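Speaker notes – "Setting out fruit at home"
Ilona Pálfi, household evening at the Narolum reading room, March 3, 2023

Start when the side door is shut. Say hello, say the talk runs through to the tea break and that questions can come at any point. Thank Snædís Ketilsson for the slides and for carrying the box of plates up the stairs.

Opening point. Most of us keep fruit wherever there is room. In my apartment that was the fridge drawer, and I threw a lot away. I kept a notebook from August on and wrote down what I bought and what went in the trash. Tomatoes were the worst, then kiwis. Read out two or three lines from the notebook if people seem interested. Skip if we started late.

Next slide. Leave it up while I talk about the table.
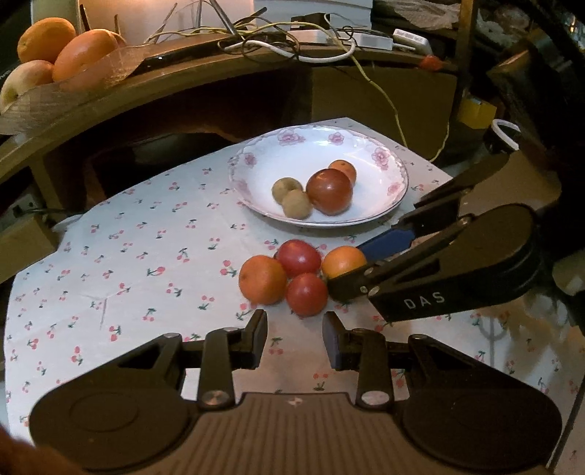 Slide 2. Fruit on the cherry cloth, plate behind, shelf at the back.

Talk about the cloth first. A printed cloth with a small pattern hides juice marks better than a plain one. Mine is cotton, bought at Griletti, and I wash it warm. If it has been folded in a drawer, the creases will show. Iron it from the back or leave it on the table for a day. I leave it.

Then the shelf. Two large oranges and an apple on a plastic bag, next to the phone and the cables. Ask who has a shelf like this at home. Wait for hands. The point to make is that fruit put down beside a charger gets forgotten. Take it out of the bag the day it comes home and give it a place of its own. Chargers give off a little heat too, so move the apples along.

Tomatoes. Keep them at room temperature until they are ripe, stem side down if the stem is off. A very ripe one can go in the fridge for a day or two. Take it out an hour before eating.

Kiwis. Hard ones stay on the table. Put one in a paper bag with an apple if you want it sooner. Press near the end with your thumb – it should give slightly.

Mandarins and oranges. They keep on the table for about 8 days in my kitchen, less in summer. Turn them over when you walk past. One soft spot and it goes in the juice.

Pass the Stoica plate around here. Ask people to hold it with both hands, the glaze is slippery. The number written on the base in pencil is 749, and I have never found out what it refers to. Somebody in Skustdale may know. Give them time to look. 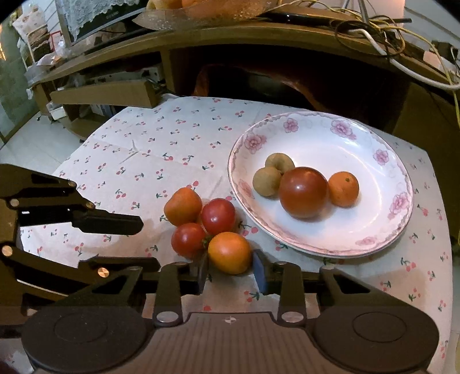
On plates in general: a wide flat one is better than a deep bowl for anything soft. In a bowl the bottom layer carries the weight and you don't see it until it has gone. On a flat plate you can look at every piece. Four pieces is enough for mine. The rest can sit straight on the cloth beside it, and I put the ones to be eaten first nearest to the chair.

If the plate has painted flowers, wash it by hand. Warm water, soft sponge, no scouring powder. Two of my older plates lost most of their pattern in the dishwasher before I learned this.

Somebody will ask about washing the fruit. Wash it when you are going to eat it. Dry tomatoes with a towel if you did wash them early.

Handout is sheet 113, one per household. Extra copies are on the chair by the radiator. Snædís collects the plates before tea, please don't stack them.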